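Workshop > Tips > Buying and planning > Robots for shelf work

Tips Tools Storage Buying Ask us

Planning for a shelf-stocking robot: what to budget and what to measure

These notes are for small shops, stockrooms and home businesses that want a robot to put goods on shelves and straighten them. They come from setting up one machine in the front room of the Ramalho store and pricing two more. Joaquim Serrano did the measuring and I did the money.

Write the job down first

Before asking for a quote, write one page on what the robot should do. Keep it to plain actions: take a can from a tote, stand it on the shelf, move to the next spot. If you also want it to pull old stock forward, say so, since that is a different job with a different price. Sellers will quote for "general shelf work" if you let them, and you can't hold anyone to that later.

List every package type you expect it to handle. Ours had 14 lines. Put the width, height and weight of each next to the name. A kitchen scale and a tape measure are enough.

Mark the ones that will be trouble. Tall, narrow packages tip. Thin card boxes crush. Bags slump and have no fixed shape at all. We took bags off the list in the first week and still stock them by hand.

Measure the shelf

Measure depth, clear height and the distance from the floor for each tier you want served. Then measure the front lip. A raised edge catches the bottom of a package if it comes in low, and an overhanging one hides the first row from above.

Clear height matters more than people expect. A hand coming in from above needs the height of the package plus the height of the gripper plus some room to turn. On our middle tier we had 140 mm left over the tallest can. The seller asked for 200. We raised the tier above by one notch, and we lost the top row of one product.

Check the floor as well. Look for ramps, mats, door strips and any board that rocks when you step on it. If the robot walks, ask what height of step it can take. If it has wheels, ask about gaps. Leave enough aisle for the machine and a person with a cart to pass, or plan to run it when the aisle is closed.

Choose the gripper by the package

A two-fingered gripper with padded fingers is the usual starting point for cans and boxes. It is simple, spare pads are cheap and most staff can change them. For tube cans, look at three things:

Opening width. It should clear your widest can with room on both sides. Gripping a can that only just fits means the fingers knock the one next to it.

Pad length. The fingers should take the can around the middle. Short pads near the top let the bottom swing.

Wrist movement. Cans often go in at a tilt and have to be stood up at the end. Ask to see the wrist do this on a shelf as deep as yours, with other cans already in place.

Snack cans with plastic lids are a good test product. They are light, they fall over easily and they come in bright colors that are easy to tell apart from across the room. Mix in a few flat boxes, because boxes lean on each other and take up more width than their labels say. Leave some packages upright and some tilted before each run. A shelf that starts out perfect tells you very little about a normal afternoon.

A red can held at an angle in a two-fingered gripper, with more cans close beside and behind it, is the kind of pick to ask for in a trial. The bottom of the can is out past the white edge strip and the top points to the back of the shelf, so watch the space at both ends as well as at the fingers. 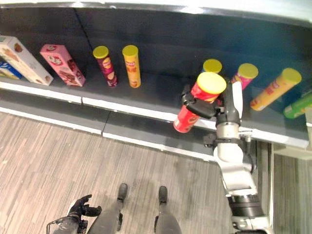 Ask for a trial on your own goods

Send the seller a carton of your real stock, or better, have them come to you. We dealt with two suppliers, Tandis and Bedberg. Tandis came out with a machine for a morning. Bedberg wanted the goods shipped and sent back a video. The visit told us more. Gonçalo Mota, who came with the Tandis machine, let us load the shelf ourselves, and that is worth insisting on.

Run the same task at least 200 times if you can get the hours. Keep a sheet with four columns: placed, placed but leaning, dropped, stopped and needed a person. The last column is the one that costs you wages. Note the product for each line. Most of our stops came from two of the 14.

Try it in the light you work in. Our shop gets low sun in the late afternoon in June, and glare on shiny packages slowed it down. A blind on one window took care of most of it.

Work out the whole cost

The price of the machine is one line. Leave room for these as well:

- Delivery and setup, including a second visit
- Spare finger pads and one spare set of fingers
- A charging spot with its own outlet
- Shelf changes, such as new clips, dividers or a raised tier
- Training for two people, so that one can be off
- A service contract, with the response time in writing
- Insurance, after a call to your insurer
- Staff time for the first month

We put down 500 dollars for shelf changes and spent almost all of it on dividers. Dividers are the best value on the list. They stop a leaning can from knocking over its neighbor, and they help the people stocking by hand too.

Ask what happens to the software if you stop paying. Some machines keep working at the last version and some don't work at all. Get the answer by email.

Rent or buy

Rent first if your product list changes often or you are moving within the year. Ask whether part of the rent counts toward buying. The rental place in Urham allows half of it for the first three months, but only if you ask before signing.

Buy if the job is the same every day and you have someone on site who is willing to look after it. Don't buy used without running it for a full battery charge. Listen to the wrist and elbow joints while it lifts, and check that the fingers close evenly.

Small things worth doing

Keep the bottom tier for heavy or awkward goods stocked by hand.

Tape a line on the floor where the robot stands for each bay. It makes it easy to see if it has drifted.

Wipe the finger pads at the end of the day. Dust from cartons makes them slip.

Put the stop button instructions on the wall at eye level, in large type.

Don't change the shelf layout and the software in the same week.

Keep the trial sheets. When the service contract comes up for renewal you will want the numbers from the first month to compare.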